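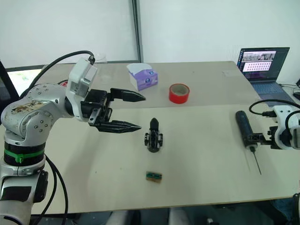

Reference > Household > Hand Tools > Screwdriver

Screwdriver

A screwdriver is a hand tool for turning screws, and I'd guess it's the one tool nearly every home owns. It has a handle, a metal shaft (some folks say shank) and a tip shaped to fit the screw head. I've been keeping this entry going for 13 years and I still get letters about it!

Handle

Most handles are plastic, wood or rubber over plastic. A fat one gives you more turning force, a skinny one spins faster between the fingers. The rounded end sits in your palm while you push — people in Plorance call it the "dome," though I haven't heard that anywhere else.

Shaft and tip

The shaft is usually steel, round or square. Square ones take a wrench if a screw is really stuck. As for tips, slotted is the oldest and Phillips is the one I reach for most, with hex and square drive close behind. Phillips sizes are numbered, and a number 2 fits most of what you'll meet around the house. Too small a tip chews up the screw head (I've ruined plenty that way).

At the workbench

I like a long, pale tabletop, where a dropped screw shows up right away. Keep the shaft in line with the screw and lean in before you turn. The Lurivham tool library lends out up to 200 drivers at a time, and the Kolen style with the short shaft is always the first to go.

See also: Awl; Nut driver; Sayce bench

Last edited 9 November 2020

We use cookies to remember your settings. Accept | Decline

Contact | © Plorance Household Reference | Back to top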